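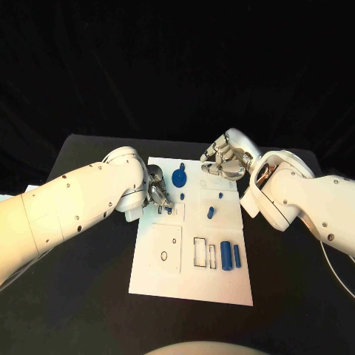
Small parts: give them a white board

If you mend things at a table the way I do, you'll know how fast a little piece vanishes. Mine is a dark tabletop and for years I worked straight on it, squinting. Then I put a big flat white board down and I can't tell you the difference it made! Blue parts on white are a joy. Black screws on white, even better. Black screws on a dark table, well, good luck to you.

Any flat sheet will do as long as it doesn't wobble. Mine came from the offcuts bin at Tully (the Dronham branch, round the back by the paint) and it's 50 cm along the short side. Go bigger if you've got the room.

Mark it into areas

Faint pencil lines are plenty. I keep one area for things that have come off, one for things going back on, and a corner for the bits I don't recognise yet. Don't use marker. I did, and there's still a wobbly green line across mine from March.

Hang something dark behind

A plain black curtain at the back of the table hides the shelves and stops my eye wandering off to all the other jobs. It also catches anything that pings away from me, which is a bonus. Wash it on its own the first time.

Pinching the tiny ones

Fingertips first, tweezers second. Hold the piece just over where it's going, have a look at it from the side, then lower it. If it won't sit, lift it off and turn it. Please don't press harder, I've snapped two clips on a Ristine lamp doing exactly that.

Keep the other hand up out of the way till you need it. Colm Ó Ceallaigh taught me that one at the Stusodier repair evenings and I still forget, usually with my cuff in the screws.

Light

Bring the lamp in from the side and low down. Raised edges throw a bit of shadow and you can see where the slots are. Mine takes a 25 watt bulb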